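Posted 15 Feb 2025

THE REFILL

The arm stopped at bay 63 with a packet in its grip and would not let go.

Cirilo heard it before he saw it. Not the alarm, the alarm came after. A sort of whine, going up, like a kettle in another room. Then the crackle of the bag.

"Leave it," said Faustino over the headset. "Don't touch it. Are you touching it?"

"No."

"Is your brother?"

Ezequiel had his hand out. Ezequiel took his hand back.

"No," said Cirilo.

Upstairs at Wadgate they had a drawing of the shop floor on the big screen, all the bays in green and one in red. Faustino would be looking at that now. Faustino liked the drawing. On the drawing nobody had fingers.

The bag went. Bang. Bits of sev all over the track, in the rollers, in Ezequiel's hair. And the arm, which should of gone slack the second the pressure dropped, closed the rest of the way and then swung. No load, so it thought it was finished. Off to fetch the next one. Straight through where Ezequiel had been standing with his hand out.

He'd stepped back to shake the crumbs off. That was all. He'd stepped back for crumbs.

It hit the upright instead. Whole unit rang.

"What was that?" said Faustino.

Cirilo was already at the stop button. Hit it. Nothing. Hit it again with the flat of his palm, and again, and the arm went out and back, out and back, very polite, offering nothing to a shelf. So he got down on his belly and crawled under the track and pulled the plug out of the wall.

Quiet.

"Cirilo? It's gone grey on here. Why's it gone grey?"

"Because I pulled the plug."

"You're not supposed to pull the plug."

"No," said Cirilo. He was still lying on the floor. He found he didn't want to get up yet.

They shut the aisle. Fulgencio Cuevas drove down from Tulalton with a laptop and a bag of fuses and sat on an upturned crate for 3 hours reading the log. 2671 lines. He read some of them out. Grip ok. Grip ok. Grip ok. The button had been sending its message the whole time, he said, every press, it was all there, very tidy. Only the message went to the same box that was busy with the arm, and the box had put it in the queue. Behind the refill.

"In the queue," said Ezequiel.

"Behind 293 other things."

"So it would have stopped."

"Oh yes," said Fulgencio. "In the end."

Ezequiel laughed, and then went and stood by the back door for a while.

But the shop had to open. Shop always had to open. So it was hands, the old way, boxes cut open on the floor and everybody in by five. Orange bags flat along the top. Pouches standing up in the middle, fronts facing out. Cirilo hadn't done it since before Prerkach put the track in and his hands knew it anyway, a nudge at the bottom corners, then let go slow so it dosn't lean. 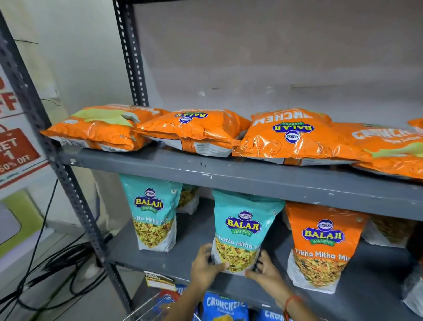 Khatta Mitha going back on the middle shelf, by hand.

Nicanor Ibarra came at half six in his good coat. He had signed for the arms, back in July, and had his picture taken with one. He looked at the dent in the upright, put his thumb in it.

"And nobody was hurt," he said.

"No."

"Good. That's the main thing. So we write it up as a jam."

Cirilo had a pouch in each hand. He put them down.

"It wasn't a jam."

"The bag jammed."

"The bag burst. The jam was before. Then it swung, and then the button didn't work." He could hear himself going too fast. "Write the button. I don't care what you call the rest of it. Write that I pressed it and it carried on."

"Aguiar has the same boxes," said Nicanor. Quietly. Not to Cirilo really. "Same ones. Four aisles. They're running now."

"Then ring them."

"If I ring them it's in writing."

"You can ring without writing."

"You know what I mean."

Cirilo did know. He looked down the aisle to where Ezequiel was on his knees picking crumbs out of the rollers with a butter knife, the plug lying next to him on the floor where he could see it. He'd moved it there himself. He kept looking over at it.

"What's the number," Cirilo said.

"What?"

"For Aguiar. The number."

Nicanor took his phone out. Held it. Outside somebody was rattling the shutter, first customer, early, wanting milk probably.

"Faustino's got it," he said at last. "Upstairs."

So Cirilo went upstairs. He took them two at a time and he was out of breath when he got there, and Faustino turned round from the big screen with all its green squares and said the arm was showing ready, should he switch it back on?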